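Kapitel 4
Wer bekommt eigentlich eine Lizenz?

Als ich mein erstes Seminar über regulierte Märkte gab, dachte ich, das Thema Konzessionen sei in einer Doppelstunde erledigt. Dann meldete sich Elsa Kemppainen aus der zweiten Reihe und wollte wissen, warum in ihrer Heimatstadt von 49 Schanklizenzen keine einzige an eine zugewanderte Familie gegangen war. Tja. Ich hatte keine Antwort parat, und wir haben den Rest des Semesters daran herumgekaut (was mir bis heute großen Spaß macht!).

Nehmen wir die Stadt Tejada, die uns durch das ganze Kapitel begleitet. Dort kostet schon der Antrag auf eine Schanklizenz 580 Euro, und wer abgelehnt wird, sieht das Geld nicht wieder. Dazu kommen 42 Seiten Formular, ein Führungszeugnis und ein Mietvertrag, der vor der Zusage unterschrieben sein muss. Die Kette Folletero lässt so etwas von ihrer Rechtsabteilung erledigen. Wer allein einen kleinen Laden aufmachen will, zahlt monatelang Miete für leere Räume.

Auf dem Papier gelten für alle dieselben Regeln, und genau da wird es für uns spannend. 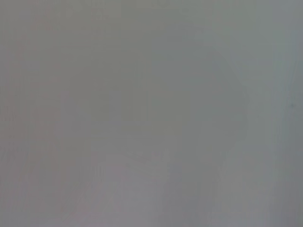
Mittelbare Benachteiligung nennt man es, wenn eine neutral formulierte Vorschrift bestimmte Gruppen viel härter trifft als andere. Im Einzelfall ist das oft schwer zu greifen. Es ist ein bisschen wie mit dem rosa Hauch links im Grau: Er ist da, aber wo fängt er an, wo hört er auf? Deshalb schauen wir uns in Abschnitt 4.1 erst einmal 300 Anträge auf einmal an.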